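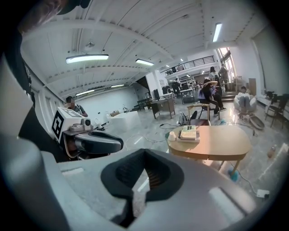 Chathurika Samarakoon says bitter gourd seeds should be nicked at the edge and left in warm water overnight, and that if I skip this step I have only myself to blame. I skipped it last year. I got two vines out of a whole packet, and one of those went to the slugs, so I'm listening this time!

She told me this across a folding table at Goneck Nursery, where the spring vegetable sale opened on 30 March 2024 with more Asian vegetables than I have ever seen for sale in Prasmont. If you grow anything at all and you live within driving distance, you'll want to get over there before the good stuff goes. The nursery has 3,000 seedlings this year, and a big chunk of them are things I used to have to beg cuttings of or start from mystery seeds in an unlabeled envelope (some of which turned out to be zinnias, but never mind).

So what have they got? Bitter gourd, in the long pale kind and the small dark spiky kind. Snake gourd. Ridge gourd. Long beans, both green and red. Okra, naturally. Malabar spinach with those gorgeous purple stems, which I'd grow for looks even if I didn't like it in dal. Little round green eggplants and the skinny lavender ones. There's a table of curry plants too, but they were getting picked over when I arrived and I suspect they'll be gone by the time you read this.

Seedlings are $6 each for the gourds and less for the greens, and you can mix them however you like. I thought the gourd price was a bit steep until I saw the size of the plants. Mine at home have two leaves and a sad expression. These had tendrils already and were grabbing on to each other, and it took me a good minute to get my ridge gourd away from its neighbor without snapping anything.

What I liked best was that somebody had taken the trouble to write proper labels. Each one gives the name in English plus at least one other name, so I finally learned that the thing my friend's mother calls pathola is snake gourd, and that I have been nodding along for years without having a clue. The labels also tell you how tall the trellis should be. I looked at the number for snake gourd, thought about my fence, and put it back. Then I went around again and picked it up. I'll have to work something out with the side of the garage.

Chathurika grew the gourds herself, from seed she has been saving at her place out toward Kukness. She started with one fruit left to ripen and split on the vine, and kept on from there, picking the earliest and the heaviest croppers each season. I asked if she worried about things crossing. With the bitter gourds, yes, so she bags the flowers she wants seed from and does the pollinating by hand in the morning before the bees get going. The snake gourds flower at night, so that job means going out in the dark with a flashlight and a paintbrush. I said I'd never have the patience. She said it takes less time than watching a TV show, and I didn't have a good answer to that.

I also asked her the question everyone was asking, which is when to plant all this. Her advice is to hold off. It's been so mild this March that the beans and okra look like they ought to be fine outside, but the soil here is still cold a few inches down and the gourds will just sulk. She keeps hers in pots on a sunny porch, moves them up a size when roots show at the bottom, and doesn't put them in the ground until she can sit on the soil comfortably. I took that to be a figure of speech and she told me no, she sits on it.

A few more things I scribbled on the back of my receipt:

Malabar spinach will root from a stem in a glass of water, so one plant is plenty to start with.

Don't feed the gourds heavily at first or you get a jungle with no fruit. A shovel of compost in the hole, and then wait for flowers.

The first flowers are nearly all male and they'll drop. Mine did this last year and I was sure I'd killed the plant. Leave it alone and the female ones (look for the tiny gourd behind the bloom) come along after.

Okra hates having its roots messed with. Slide the whole plug out and plant it as it is.

Long beans want picking every day once they get started, even if you're sick of them, and by August you will be.

The sale is at 209 Howlader Road, same spot as always, just past the feed store. Go in by the second gate, as the first one is for deliveries and you'll get stuck behind the mulch truck like I did. Bring a box with sides, or a laundry basket if you've got one. I brought a tote bag and had to drive home with a bean plant leaning on my knee.

The nursery plans to keep the sale running until the tables are bare, and there were 148 trays still waiting in the back greenhouse when I asked, mostly eggplants and beans. Anyone hoping for the spiky bitter gourds should go early in the day. If you miss out, you can leave your name at the register, and Chathurika is starting a second batch for people with long summers and short memories. That one will be smaller, and I'm told it won't include the snake gourd.

There's talk of doing a fall table as well, with mustard greens, radishes and fenugreek, but it depends on how this one goes. I'd love to see it. Fall is when I have empty beds and energy, and all anyone ever sells around here then is pansies and cabbage.

As for me, I came home with one ridge gourd, one snake gourd, four long beans, two of the lavender eggplants and a packet of bitter gourd seeds that Chathurika handed over at the end with a stern look. The seeds are on my kitchen counter in a cup of warm water right now. I used nail clippers for the nicking, and I only lost one under the fridge.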